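# Wiping the trays: a talk with the woman who does it every day

I went over to Kellness on a gray morning to talk about cleaning, a subject I can go on about far longer than most people want me to. Kellness is a shared upstairs workspace with a small tasting kitchen attached, and the woman I'd come to see looks after the desks, the kitchen and everything that gets carried between the two. She didn't want her name in this (fine by me!), but she was happy to talk, and she talked fast.

I asked her first what she spends the most time on. I was expecting floors, or maybe the coffee corner.

"Trays," she said. "You would not believe the trays."

They have 44 of them. Samples go out on trays, lunch goes out on trays, and people park their mail and their keys on trays and then forget about all of it. She wipes every one by hand at the end of the day, and she has opinions about how it should be done.

"People go straight for the middle," she told me. "They do a big circle, it looks great, they put it away. Then you run a finger along the rim and it's all there, a whole week of it. I start in a corner. I do the four corners, then the edges, then I let myself do the middle as a treat."

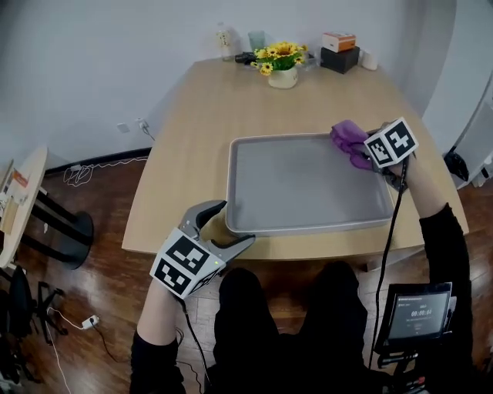 I've been a middle-first person my whole life, so that stung a bit. I asked if it really matters on something as plain as a flat tray, and she gave me a look.

"Sugar goes to the edge. Crumbs go to the edge. You tip it when you carry it, and everything slides. Go home and look at your own."

I did go home and look at my own. We won't discuss it.

We got onto cloths next, and this was where she really warmed up. She buys them in packs of 20 from a supplier called Lundex, and she sorts them by color – one color for trays and tables, another for the sinks, another for anything on the floor. She tried a system with labels when she started, back in January, and it lasted about 5 days before the labels came off in the wash.

"Color you can't lose," she said. "You pick up a cloth and you know where it's been. Well, you know where it's supposed to have been."

I wanted to know whether she folds them. I fold mine in quarters, because my aunt did, and I've always thought of it as the grown-up way to do it. She said she'd read that too and she does fold for windows, but with trays she can't be bothered.

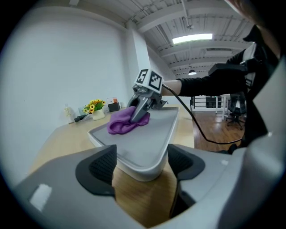
"Folding is for people with time," she said, and then she laughed and took it back a little. Her argument is that a flat cloth skates right over a raised rim, and a bunched one gets down into the angle where the side meets the bottom. I have to say it makes sense to me now. A purple cloth all scrunched up into folds on a tray doesn't look like anybody's idea of tidy, but there's a lot of cloth there to push into a corner. She says you can turn it over in your hand, too, and find a fresh bit without stopping to refold anything.

What about sprays? She's not a fan. She used one from Bulen for a while and didn't like the smell near food, so now it's warm water and a drop of dish soap, then a second pass with plain water, then a dry cloth if there's company coming. The whole supply budget for last quarter came to $198, and she was so proud of that number that she said it twice.

I asked about the rest of the room, the desks and so on. She likes a long table to have something on it. She told me she once worked at a place called Soriano where every surface had to be bare by six o'clock, and she found it gloomy.

"You want a few flowers down at the end," she said. "You want it to look like somebody's coming back tomorrow. I just push everything up against the wall so I can get a clear run at the wood."

Her rule for the tables is to wipe toward yourself, never away, so the crumbs end up in your other hand and don't land on the floor you already swept. I'd never thought about the direction! She seemed truly puzzled by that, and asked me where I thought the crumbs had been going all these years.

Before I left I asked if there was a job she puts off. She thought about it for quite a while, long enough that I started packing up my notebook.

"The drawer with the lids," she said. "Don't put that in."

I told her I was putting it in. She said all right, but I should also say that she was going to do it on Thursday.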